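How to clean and tidy a bathroom vanity top
By Bevan Baxter, 29/10/2023

I clean my vanity two times a week. The job is small, but the order of the steps is important, so I write them down as I do them.

Step 1. Look at what lives on the counter. Bottles near the front corners are the ones you will knock with your elbow.
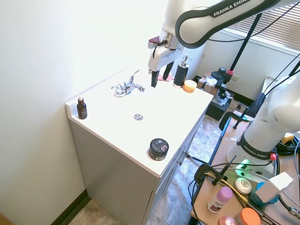

Small bottle on the left corner, black jar at the front, soap at the back.

Step 2. Rinse the basin with warm water and wipe it from the top down to the drain. Use a mild cleaner, never a powder, which can scratch a glossy surface.
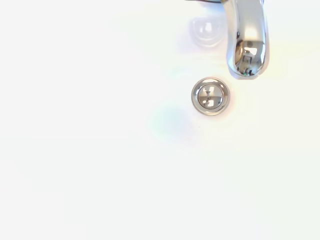 Dry the tap last, with a clean cloth. In August I let the water spots stay too long and needed vinegar to remove them.

Step 3. Go along the wall, where dust likes to collect. 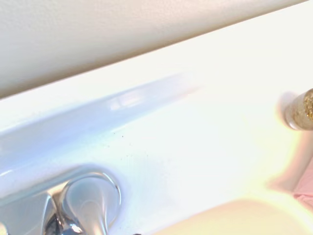
The back ledge, and tiny dark specks on the flat part.

Step 4. Put back only the things you use every day. 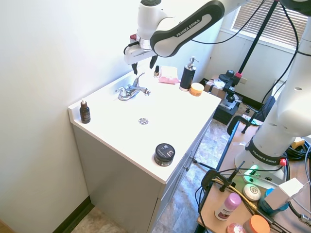

A good arrangement keeps the tap handle free. I like the soap dispenser at the back on the right, with the small jar next to it, and the cloth folded near the tap. Wash the cloth at 65 degrees.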